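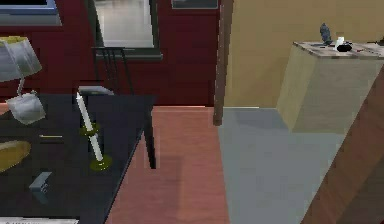 Residents of Tullthorpe will be aware that the Hovwood branch library reduces its opening hours from August. I have read the notice, and the 237 replies printed with it, and set out my view below.
The reading room
The room seats 40 and is well used. Evening readers would be the first to lose their places.
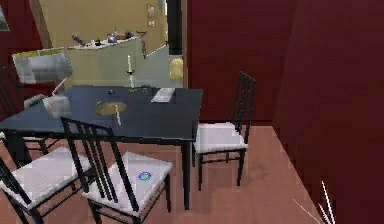 The cost
The saving is put at almost 2,000 pounds a year. I consider this a poor exchange — the Taltada bus, the only other way to a library, takes 53 minutes. 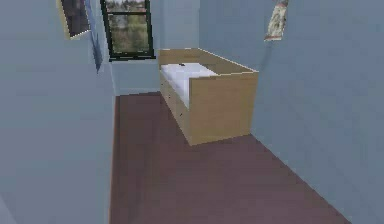 I have therefore written to ask that one late evening be kept. A reply is awaited.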